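**Laminate straight over old floorboards – am I mad?**

**dougal_p**
Starting on the big room next and I keep going round in circles, so I'm asking you lot.
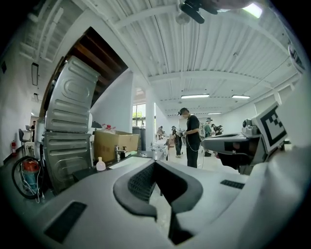
*Big room, April 15, 2019*

We're in an old terrace in Indley and the boards are original, a bit cupped, with gaps you could lose a pound coin down. My plan was underlay, then laminate, done in a weekend. My brother-in-law says I need to ply the whole thing first. That's a lot of extra sheets and I'm already 1,339 quid into this house since we got the keys. Do I really need it?

**mayu_ogura**
How cupped? Put a long straight edge across the boards and see what the gap is underneath. If it's 3mm or under I wouldn't bother with ply. We did our whole upstairs with fibreboard underlay laid on the diagonal and it's been fine for years.

**Gumport_Nobby**
Sorry Mayu but I'd ply it. I skipped it in my first place and the joints started clicking by the following August – drove my wife up the wall! Screws every 150mm, stagger the sheets, job done.

**mayu_ogura**
That sounds more like loose boards than cupping, Nobby. Did you screw them down first?

**Gumport_Nobby**
Er. Some of them.

**tak_oda**
Can I be the annoying one and say sand them? Old boards come up lovely. I hired a drum sander for a day, filled the gaps with slivers of pine and gave it three coats of hard wax oil. Cost less than the laminate would have.

**dougal_p**
Takeshi I did think about it, but it's freezing in there in winter and I don't fancy the draught. Also the missus has her heart set on the grey oak one from the Gillik range.

**wakana_k**
Draughts are the whole reason we covered ours. Whatever you do, don't block the airbricks outside, the void under the floor needs to breathe. And check where your pipes run before you put a single screw in. 30mm screws went straight through my boards and I found the heating pipe the wet way.

**dougal_p**
Ouch. Right, just been round with the straight edge. Worst bit is 4mm, by the chimney breast, the rest is 2 or under. 17 boards move when you stand on them, so those are getting screwed down whatever happens.

**mayu_ogura**
Plane the high spots by the chimney, screw the loose ones, no ply.

**Gumport_Nobby**
Still say ply. 6mm would do you. Don't come crying when it clicks :)

**dougal_p**
Going with Mayu for now. Does anyone know if the laminate needs to sit in the room for two days even if it's been stored in the house already?

**tak_oda**
Same room, flat, packets closed. I'd give it the full two days.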